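Hangers, closets and other things people keep asking us

We get the same closet questions every September, so the answers live on this page now. If you came for a miracle hanger, you may want to lower your hopes before reading on.

## Do I need to replace all my hangers with matching ones?

No. Matching hangers look tidy in photographs. Your shirts hang the same either way. If you have 200 mismatched hangers, the first question is why you have 200 hangers.

## Are plastic-coated wire hangers any good?

They're better than the bare wire kind and worse than the people selling them suggest. The coating covers the metal, which helps with rust marks, right up until it cracks. Check the twisted part under the hook, where the coating has the hardest job. A light knit top will usually survive on one for a season. A winter coat won't thank you.
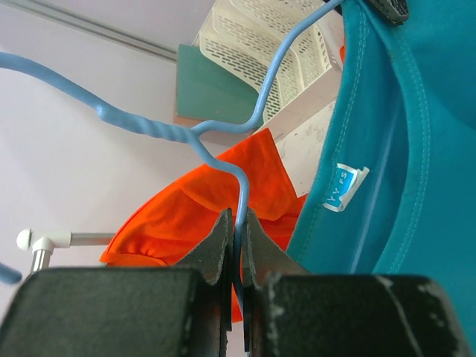

## Will a thin hanger stretch out my knit shirts?

It can, mostly at the shoulders, and mostly if the shirt goes up damp or weighs a lot. The usual advice is to fold every knit you own. We think that's overdone for thin ones. Fold the heavy ones, hang the rest, and look at the shoulders after a month or so. If you see little bumps, fold those too.

## What about the "slim" hangers that promise double the space?

We tried a batch from Nalitz. They are thinner, so more of them fit on the rod. Then you fill the rod, the sleeves get crushed, and you can't slide anything sideways to see what you own. Leave enough slack to push a hanger over with one finger – that's the only spacing rule we'd defend.

## Should all the hooks face the same way?

Yes, and this one is free. Hooks facing the back wall come off the rod easily, and you can lift out an armful at once. There's also a trick where you turn every hook around and see which ones you've flipped back by spring. It works if you remember you're doing it. Most of us forget in week 2.

## How do I stop wire hangers from tangling?

Don't store empties between clothes. Pull them out as you take things down and hang them together at one end of the rod. If they've already knotted themselves in a box, lift one by the neck and work it loose slowly. Yanking bends the arms, and a bent arm never goes quite straight again.

## Is it worth sorting by color?

If you like it, sure. We sort by type: shirts, then pants, then jackets. Color sorting falls apart the first time you do laundry in a hurry.

## Can I recycle the broken ones?

Don't count on it. Coated wire is metal and plastic stuck together, and plenty of curbside programs won't take it. Ask yours before you toss it in the bin. Some dry cleaners take back hangers in decent shape, though "some" is carrying a lot of weight in that sentence.

## How many spare hangers should I keep?

We keep 5. Past that, they turn into clutter with hooks.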